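Search the notebook Search Clear

Posted in: Student Projects / Two-Arm Cell / Session Notes

Session notes, 2021-06-02
Two-arm manipulation project, Gadby Technical College
Entered by Abena Agyeman. Read and countersigned by Mal-soon Hong.

Purpose of the session

The class project for the term is a set of tabletop tasks in which two arms share one work area. The list was agreed in March and contains a card task, a chip task and a cloth task. The cloth task uses a necktie, which was chosen over the dish towel in the first proposal because it is long, narrow and slippery, and therefore gives the second arm something useful to do. The course requires each task to be written up in a form that another student group could repeat without asking us for help. These notes are the working record for that write-up and should be read together with the task sheets in the Lavunness folder.

Setup

The arms were started from the saved configuration and no changes were made to the motion limits. The home positions were checked before the first run and again after lunch. The Yuen controller software was left at the version installed at the start of the term. Two students asked for the newer version. The request has been noted and will be considered after the assessment, as a change now would make earlier recordings hard to compare with later ones.

The encoder reading at the left home position was 2976 in the morning and 2976 in the afternoon. The right arm read 3730 on both occasions. These values agree with the sheet taped inside the cabinet door.

Cloth task

The intended sequence is as follows. The first arm takes the tie along its length and holds it. The second arm approaches the narrow end from the opposite side, closes on the tip and draws it away until the cloth is straight. Both arms then lower together.

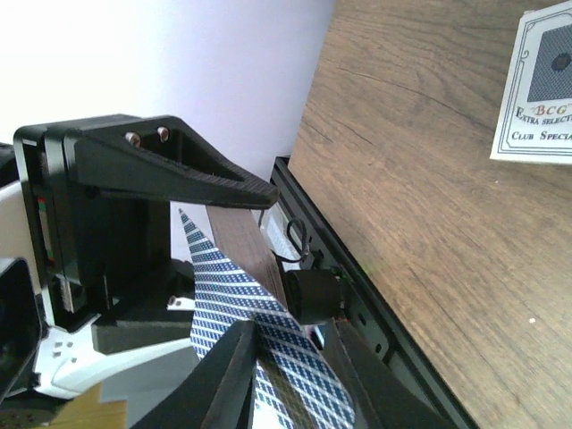 The approach speed remains the main point of disagreement within the group. The task sheet gives 100 mm per second for the final part of the approach. Ms. Hong's view is that this should be reduced for the whole of the handover, including the short period after the second arm has closed. My own view is that the closing force should be examined first. A jaw that closes too firmly on thin cloth tends to push it sideways, and a slower approach would not correct that. It was agreed that the two changes will be tried separately, in different sessions, and that each will be recorded under its own heading.

The following matters were raised and should be settled before the next cloth session:

- The task sheet does not say which side of the tie should face upward. A preferred side should be chosen and written down.
- The words "tip" and "end" are used for the same thing in some places and for different things in others. "Narrow tip" and "wide end" are to be used from now on.
- The operator for the second arm should call the start of the approach aloud. This was done unevenly during the session.
- The point at which the first arm may let go is described only as "when ready." A proper condition is needed.

The last item was discussed at length. One proposal is to use the motor current on the second arm as the signal. Another is to let the operator decide by eye and to accept the variation. The second is simpler and suits the time that remains. The first would make a stronger final report. No decision was taken, and the question is carried over.

Card and chip tasks

The card task was written as a dealing exercise, with cards moved from a stack to set places on the round mat. The rules of any real game have been left out on purpose, as they added length to the task sheet and had no bearing on the motion of the arms. Chips are handled as a separate task, although both use the same layout so that the table need not be rearranged between them.
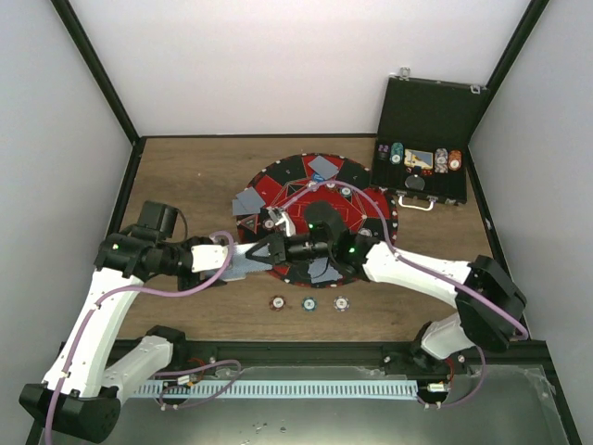
Working space is the limiting matter. Each arm can reach well past the middle of the mat, and the present software does not reserve the middle for one arm at a time. Operators have been keeping the arms apart by agreement. This is acceptable for practice but should not be relied upon for the assessed runs. A simple turn rule is proposed: the arm that is holding a card has right of way, and the other arm waits on its own side until the card has been released. If both are holding cards, the left arm goes first.

Picking up a single card from a flat surface is still the hardest step for new operators. The method in the Wivitport handbook, in which the card is slid toward an edge before it is gripped, does not suit our layout, where the cards are placed well inside the table. The alternative is to press lightly with one finger and drag until the card bows. Operators should practice this with old cards. The good deck is to be kept for recorded runs.

The pause between runs has been set at 300 seconds for all three tasks. Several students consider this too long. It will stay as it is until the motor temperatures have been reviewed over a full session.

Record keeping

Run sheets should be completed at the bench and signed by the operator of each arm. Entries made from memory at the end of the day will be returned. Where a run is stopped early, the sheet should state who stopped it and on what grounds. "Error" is not a sufficient entry.

Carried forward

1. Choose the release condition for the cloth task (Agyeman, Hong).
2. Revise the cloth task sheet with the agreed terms (Agyeman).
3. Write up the turn rule and test it at reduced speed (Hong).
4. Review motor temperatures and report on the pause length (Hong).
5. Replace the practice cards that have been creased.

The next cloth session will begin with the reduced approach speed. The closing force will be left at its present value for that session.

We use cookies to keep you signed in and to remember your notebook settings. Accept / Manage preferences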